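Varnumthorpe word list - read me first

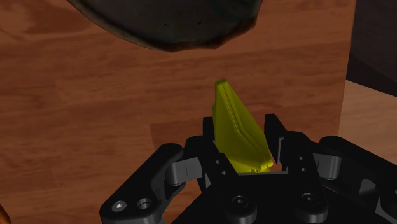 I've been collecting dialect words from Varnumthorpe and the farms round it since my gran first told me off for calling a snicket an alley, and this folder is the lot so far. There are 2,492 entries in words.txt, one per line, with tabs between the word, the meaning and who gave it to me. Woodworking words are my favourites (I know, I know). If you look at the reddish-brown wood in the picture, with the fine grain sweeping mostly sideways and those faint lighter streaks, my gran would have called that "rindled", and she'd say the same of sand or a badly ironed sheet!

Spelling is a mess. I write things as I hear them, and Themis Economou, who typed up 904 of the entries from my notebooks, writes them as she hears me. Where we couldn't agree I've kept both, with a slash.

Anything marked with a ? came from one speaker only - please don't quote those as gospel. The 34 rude ones are in rude.txt, so you can leave them out if it's for a school.

Still to do: the sheep words, the weather words, and a proper go at the tapes Njål Lindholm lent me in June.

Use it for whatever you like, just say where you got it.

Last changed Sunday, December 4, 2005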